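Flolard – Cellule à deux bras
Guide de mise en service, révision du 11 mars 2020

7. Contrôle de la préhension d'objets plats

Ce contrôle s'effectue après l'étalonnage des deux bras et avant le chargement du premier programme. Il porte sur les objets de faible épaisseur : clés, étiquettes, cartes.
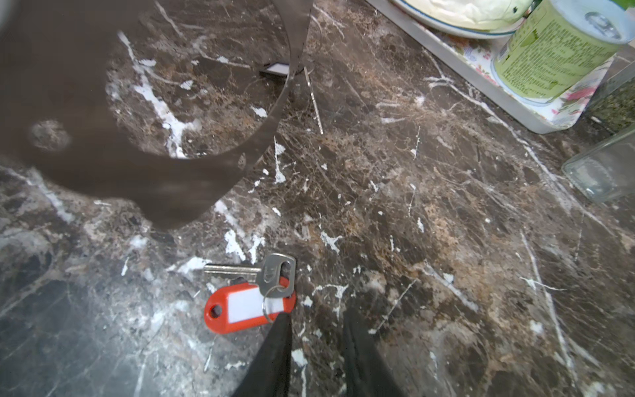
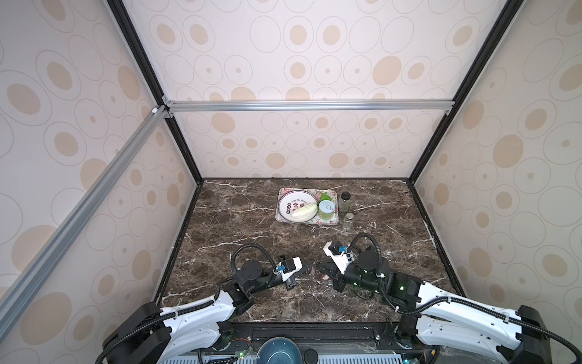
Fig. 7-1 et 7-2. Vue au poignet, clé et porte-étiquette rouge près des doigts de la pince ; vue d'ensemble de la cellule, bras gauche et bras droit.

1. Poser une clé munie de son porte-étiquette à plat sur le plateau, à portée de la pince.
2. Dans le logiciel Vestholm, ouvrir le menu Pince et sélectionner le profil 5.
3. Amener la pince en approche à vitesse réduite. Arrêter la descente avant contact avec le plateau.
4. Fermer les doigts, puis lever l'objet à la verticale.
5. Répéter l'essai avec le second bras, le premier étant en position de repos.

ATTENTION : ne pas introduire la main dans la cellule tant que les bras sont sous tension.

Remarque : sur un plateau veiné ou poli, reprendre le réglage d'exposition de la caméra de poignet (paramètre 298).

En cas d'échec répété, relever le code affiché et contacter le service technique Faseteck.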